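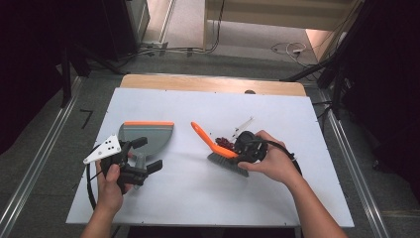
Litevness
Member, tool and gripper section

Two hand-held grippers, the brush keeps turning in the fingers. Change the pads or change the gripper?

Posted 2019-08-08

Hello all. I compare two hand-held grippers for a sweeping task, one for each hand. The left one holds the dustpan by its short handle, the right one holds the hand brush. Both are black and wired, and the left one has the white triangular plate on the side. The board under them is white, it lies on a normal wooden table.

My problem is with the right hand. When I press the bristles on the board and pull toward the pan, the brush rotates between the fingers. After a few strokes the orange handle points in a different direction than at the start, and I must stop and turn it back with my free fingers. The dustpan does not do this, or very little.

What I tried until now:

I closed the gripper harder. It helps for the first stroke, then the same thing happens.

I took the brush nearer to the bristles. This is better for the turning, but then the finger tips touch the board when I sweep low.

I put the fingers from the Plakau set on the right gripper. They are wider and softer. With them I did 30 strokes and the brush turned in most of them, but more slowly. With the original fingers I stopped the test early, there was no sense to continue.

I have also the possibility to borrow a Brornow gripper with a curved finger, but it weighs 900 grams and my wrist is tired already with the present one. So before I ask for it, I want to know if somebody has compared flat and curved fingers on a round or oval handle. Is it the shape of the finger or the material which matters more? I do not want to glue anything on the brush if possible, because the same brush must be used later with other grippers and I want the comparison to be fair.

Thank you in advance, and sorry for my English.

Answer 1 (accepted)

The shape matters more in your case. I had the same trouble with a paint roller in March and I spent too much time on rubber.

Two flat fingers on a rounded handle touch it along two thin lines. You can press as hard as you like, the handle can still roll around the axis that goes from one finger to the other. The force at the bristles has a long lever and the pads have almost none. Soft pads make the contact a little bigger, so the turning gets slower, and it is just what you saw with the Plakau fingers.

Try a pad with a shallow V groove, with the groove running along the handle. Then the handle has to climb out of the groove before it can turn. You can print it in one evening and fix it over the original finger with two screws or even good tape for the first test. I made mine 44 mm long. Longer was not good, it started to hit the table when I held the tool low, and you have that problem already.

About the comparison: keep the grip point the same for all the fingers. Put a pencil mark on the handle and always take the brush there. Otherwise you compare distances and you think you compare fingers. I would also make the same number of strokes for each set, including the bad one. Your original fingers should get their 30 strokes too, even if it is boring.

For the angle, I put a protractor on the board after every stroke and wrote the number down. It is slow but it works.

I would leave the Brornow for last. A heavy gripper changes how you move the arm, and you will not know what came from the fingers and what came from the weight.

Answer 2

just use a rubber band on the handle, takes five seconds. Or buy the Çetinkaya fingers, everybody is happy with them

Comment from Litevness, under answer 2

Thank you, but as I wrote, I do not want to change the brush. Which Çetinkaya fingers do you mean? I found a flat type and a hooked type, and the page does not say if they fit a gripper with a side plate.

Answer 3

I agree with the groove, with one addition. Check also the play in the finger joints before you print something. Close the gripper on a thick pencil, hold the body still and push the end of the pencil sideways. If the fingers themselves move, a new pad will not save you. On my right gripper one screw was a bit loose and I blamed the pads for two weeks.

And look at the cable. If it pulls on the wrist side when you stretch the arm, you turn your hand a little without noticing it, and then the brush goes on the board with one corner. I give the cable a loose loop and fasten it on the forearm with a soft strap. Not too tight – you still need to bend the wrist.

Comment from Litevness, under answer 1

I printed the groove pads and made the pencil mark. With 30 strokes the brush still turns sometimes, but I can finish a whole series without correcting it by hand, so for me it is solved. The joint play was fine on both grippers. The original fingers I will repeat with the full number, you are right about this. I will write the angles here when I have all three sets, also for the dustpan side, if it is interesting for somebody.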